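Kollar Reuse Kitchen: progress report to the Onora Fund
Mar 11, 2019

The foil and tray collection now runs at three sites. Since October we have taken in 479 kg of household aluminum, and 371 kg of that has gone on to the Camenzind yard. The rest is waiting for the next pickup.
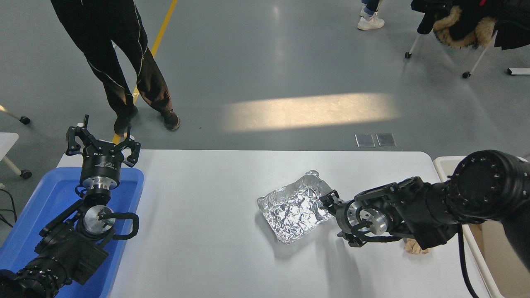 Foil on a white table, folded into a rough tray.

The Stokano site opened late — the lease took longer than planned — and its figures are low. We spent $2000 on bins and signs, as budgeted. Food left on trays is still the main problem, and we will send a new leaflet to every household on the route before the next report.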